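示教小窍门：手把手带机械臂、遥控带机械臂，收拾餐桌篇

上次那篇讲擦台面，这篇讲餐具。写得急，先把能用的放上来，后面再补。

我们用的是Plikavetti的示教软件，遥控手柄是Vieira的老款。别家的也差不多，按钮名字不一样而已。以下都是自己摔过跟头攒的，顺序随便。

开工前

桌子先定位。桌腿贴胶带，四个角都贴。桌子挪一指宽，前面录的全废，我废过一整个下午。

餐具别每次摆得一模一样。新手最爱干这个，摆得跟量过似的，录出来的动作换个位置就傻。每录一遍，盘子挪一点，刀转一点角度。挪多少？手掌宽以内先练，熟了再放开。

桌上要留几样不相干的东西。书、空碟子、大盘，都行。真家里的桌子就是乱的。光桌子上练出来的，放本书就不会绕了。

手柄电池换新的。半格电的时候有延迟，你感觉不出来，录的数据感觉得出来。

指甲剪短。带手臂走的时候容易刮到关节盖。小事，疼。

手把手带（拖动示教）

拖之前先松一下关节，听到“嗒”一声再动手。没听到别硬掰。

手放哪：一只手托前臂，一只手扶腕子。别捏夹爪！捏夹爪拖出来的轨迹全是抖的，而且容易把夹爪的零点带偏，回头还得重新标。

慢。再慢。你觉得慢得像在演戏，就差不多了。不过也别停在半空想事情，停顿也会被学进去，机器会跟着你发呆。要想就先想好，空手比划两遍，再录。

路线走弧，别走直角。从桌边进来，抬高，过了高的东西再往下。大盘子的把手最坑人，两边伸出来，眼睛看着过去了，肘那边蹭上了。

身子别压在桌上。人影落在桌面上相机会犯糊涂。站侧面，伸手。累就歇，别靠。

遥控带

先在仿真里练手。这个真别省。仿真里撞了就点重来，真机撞了要等零件。Vesine那边的练习场景够用，餐桌、椅子、餐具都有，椅子多的那个房间我最常用，够乱。

手柄灵敏度调低，接近桌面再调低一档。粗动和细动分两个档位，中间切换的时候手指别搭在扳机上，我有一回一切档夹爪就松了，勺子飞出去老远。

视角开两个就好，一个从上面斜着看，一个跟腕子。开四个的我也见过，眼睛根本看不过来。

夹爪朝下的时候，腕子会把正下方的东西挡掉。盘子在下面你只能看到一点边。这时候别凭感觉往下走，先把斜上方那个视角转一转，或者往旁边让开再下。

看影子。影子跟实物越来越近就是快碰桌了，仿真里影子边上是锯齿的，粗糙，但判断高低够使。我现在下刀基本靠影子，比看深度数字快。

拿刀

刀是餐具里最难教的。薄，滑，平躺在桌上几乎没厚度，夹爪指头又粗。

夹柄，别夹刃。听着是废话，遥控的时候画面一小就分不清哪头是哪头。先转视角认清楚再下去。

下去的时候两个指头要张开得比你想的小。张太大，合上时把刀推跑了。刚刚比刀柄宽一点就行。

指尖碰到桌面就停，往回提一丝丝，再合。不提的话指头在桌上磨，听着牙酸，仿真里不响，但录出来力是错的。

夹住以后先垂直提，提起来再平移。新手都是一夹住就往旁边拉，刀尖拖着桌面走，真桌子就是一道印子。

刀斜着也不要紧，不用非得摆正。只要夹稳了就走，放的时候再用腕子转。在半空里纠正角度，十次有八次越纠越歪。

真机上练一律用没开刃的餐刀。旁边有人的时候换塑料的。这条没商量。
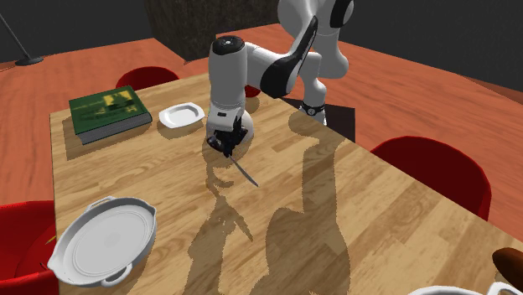

Kaj Mikkelsen：刀那段我有不同意见。垂直提我同意，可是放下时再转腕子，我这边试下来成功率很差，刀头先碰到盘子边就弹开了。我是提到一掌高的时候就把角度转好，停稳，再平着走过去。多花两秒，录出来干净很多。另外夹爪指头上贴一层硅胶垫，比调力道管用，这个你怎么没写？

好，硅胶垫补上，确实忘了。贴薄的，厚的夹扁东西反而滑。贴完重新标一次开合零点，不然软件以为夹住了其实没夹住。

转角度的问题：看盘子离得远近吧。盘子近就照Kaj的，提起来就转，别等。盘子远我还是放的时候转。两种别混着录！同一批里一种做法从头到尾，混着来机器学个四不象。

放盘子、放碟子

盘子夹边，夹进去一个指节的深度。浅了会翘。

圆盘随便哪边都能夹，方碟子夹直边，别夹圆角，夹圆角会转。

带把手的大盘，单臂不要提。教它推。指头并拢，贴着盘壁推，慢慢的。推比提好教多了，我是绕了一大圈才想通的。

放下的时候离桌面还有一点点就减速，碰到了等一拍再松开。不等的话，盘子会跟着指头跳一下。

面包之类软的东西最后再教。力道跟餐具不是一回事，单独开一批录，名字也分开起。

录多少遍

问的人最多。没有标准答案。我目前收拾餐桌这一套总共录了1,468遍，仿真加真机，听着吓人，其实里面一大半是前期瞎录的，现在回头看能留的不多。重新来过的话，我会少录，录好。

每样餐具先录一小批，训一下，看哪里傻，再针对着补。别闷头录到底。

失败的也留着，单独放一个文件夹。掉了又捡起来的尤其值钱，机器得知道掉了怎么办。但是掉了就不管、直接结束的，删。

一个人连着录不要超过大约4十分钟。手一酸动作就变形，自己觉不到。录完喝口水换人。没人换就去洗碗。

换人录也有讲究。左撇子和右撇子进桌的方向不一样，要么都要，要么只留一种，别一个左撇子混在里头只录了几遍。

文件名

日期不够，写上谁录的、哪样餐具、拖的还是遥控的。我二月份那批就写了个“刀_新”、“刀_新新”、“刀_最后”，现在完全不知道哪个是哪个。

录完当场回放一遍，快进就行。有抖的、有停的，当场删当场补。隔天你就懒得了。

Benedito Pimentel上次来信说他们Plomasdale那边是边录边嘴里念步骤，“下，停，提，合，走”，念着念着节奏就匀了。我试了，管用，就是家里人嫌吵。

常见毛病快查

夹空：下得不够低，或者视角骗人。换视角。

夹住又掉：垫子脏了，酒精擦。

到了盘子上方来回晃：录的时候你自己在犹豫，那几遍找出来删。

总撞椅背：回起始位的路线没录好。很多人只录干活那一段，收手随便收。收手也要好好录。

换盏灯就不会了：录的时候灯太固定。开灯录一批，拉帘子录一批，台灯挪个位置再录一批。

手柄突然没反应：先看急停是不是被袖子蹭到了。别笑，经常的。

动作越到后面越快：你急着吃饭了。

急停

急停按钮放在不拿手柄那只手够得到的地方。不是桌子对面，不是地上。每次开机先按一下试试，试完复位再开工。

拖动示教的时候旁边最好有个人守着急停，你两只手都占着。

小孩和猫关在门外。

叉子下次写，叉子比刀好夹但是比刀难放，齿朝上朝下的问题还没弄明白。有会的留言说一下你们怎么录的，手柄型号也写上，不然没法比。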